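Talk notes, soup evening, 16 August 2018
Title slide: Stock, salt and patience

Before start: check mic, water, clicker. Ask Hanne to wave at 25 minutes and again at 35. Don't read the slides out loud!!

OPENING
Hi everyone, thanks for coming out. Name, how long I've been cooking at Skomlow (11 years). Small place, soup on the menu every day we're open. Never took it off.
Say early: not a recipe talk. One recipe at the end, handout by the door.
Ask for hands: who made stock this month? Who threw out a chicken carcass this month? Wait for the laugh, usually the same hands.

WHERE I LEARNED IT
Gunnlaugur Vigfúsdóttir's kitchen, first job out of school. Two burners for stock, always going. I wasn't allowed to salt anything till October. Thought it was a punishment. Tell the story of the ruined lamb broth: salted at the start, cooked down by half, tasted like the harbor. She made the whole crew eat a cup of it. Pause.
Point: you can't take salt out. The potato trick does next to nothing, it just soaks up salty broth and then you have a salty potato.
(If someone argues about the potato, say let's do it in the Q&A.)

STOCK, BASICS
Bones, cold water, low heat. Cold start. Skim for the first half hour, then leave it alone.
Bubbles: one here, one there. Rolling boil beats the fat into the liquid and you get cloudy and greasy. Fine for some soups (pork bone styles want it), wrong for what I'm doing tonight.
Times. Fish, half an hour. Vegetables, under an hour. Chicken, four hours. Beef, overnight if you trust your stove.
Onion skins ok, gives color. No broccoli, no cabbage, ever. Carrot tops are bitter.
Feet and wings for body. Should set in the fridge. Show wobble with hand, people like that.
Don't cover the pot all the way, lid on a tilt.

COOLING
Go slow here, safety part.
Don't leave a big pot out on the counter all night. Strain it, split it into shallow pans, sink with ice, stir. Then fridge. Then freezer, flat in bags, label them. You will not remember what it is. I once thawed what I thought was veal and it was plum syrup, for a table of 2 who had driven in from the coast.
Drink water.

BOWLS
Change of pace, stay on this slide a bit.
Wide or deep? Wide cools fast, looks nice, good for thin broth with things sitting in it. Deep holds heat, good for bean and barley. We had deep brown ones for years and switched to white. Guests started saying the broth looked clearer. Same broth!
Warm the bowls. Low oven, or hot water and a towel. Cold bowl eats the first few degrees and those are the ones you worked for.

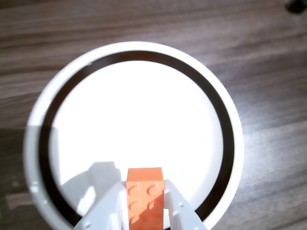

Slide 9: Round white bowl, wood table

Wipe the rim. Pour broth last, at the table if you can. Leave more room at the top than you think, the person carrying it will thank you.
Skip the Tudier story if running behind. (Short version: dinner at Tudier, soup plate so flat we all ate with the spoon sideways.)

SALT, PART TWO
Back to salt, people have forgotten by now so repeat: salt at the end.
Season in three goes. Little, stir, wait a minute, taste. Spoon from the bottom of the pot not the top.
If it's flat and you've already salted, it wants acid. Lemon, vinegar, spoon of pickle juice. Works on lentils every time.
Taste it at eating temprature. Too hot and your tongue can't tell.
Do the two cups now. Hanne passes the tray. Cup A no acid, cup B a few drops of cider vinegar. Don't tell them which. Let them talk. Give it three minutes, no more, last time this ate ten.

MONEY BIT
The Fogh people asked for this so keep it in.
Counted it for one winter: 412 liters of stock, nearly all from bones and trimmings we had already paid for. Only thing bought special was feet. Used to buy tubs of base from Jonov, not bad, just salty before you start, see above.
Home version: bag in the freezer, ends of onion, leek greens, parsley stems, bones. When the bag is full it's stock day. One bag fills one pot, done.

THE RECIPE
Chicken and barley. On the handout, so only the high points.
Toast 300 grams of barley dry till it smells like popcorn. Cook it seperate, otherwise it drinks all your stock overnight.
Leeks slow in butter, no color. Stock in, carrots in, ten minutes. Chicken meat in right at the end just to heat. Dill. Lemon. Then salt.
Leftovers: keep barley in its own box, join them in the bowl.
Somebody will ask about rice. Yes, rice is fine. Less time.

QUESTIONS I KEEP GETTING
Pressure cooker? Yes, good, a bit cloudy sometimes. Let it come down on its own.
Freeze with potatoes? They go grainy. Add fresh ones.
Bouillon cubes? I have them at home. Half the amount it says on the box.
Bone broth, is it medicine? Not my field. Tastes good.
How long in the fridge? Three days, then freeze or eat.

LAST
Thank Hanne Eskildsen for the room and the burners. Handouts by the door, extra cups in the back, please bring them back to the tray.
Soup's on at the side table, line starts at the left.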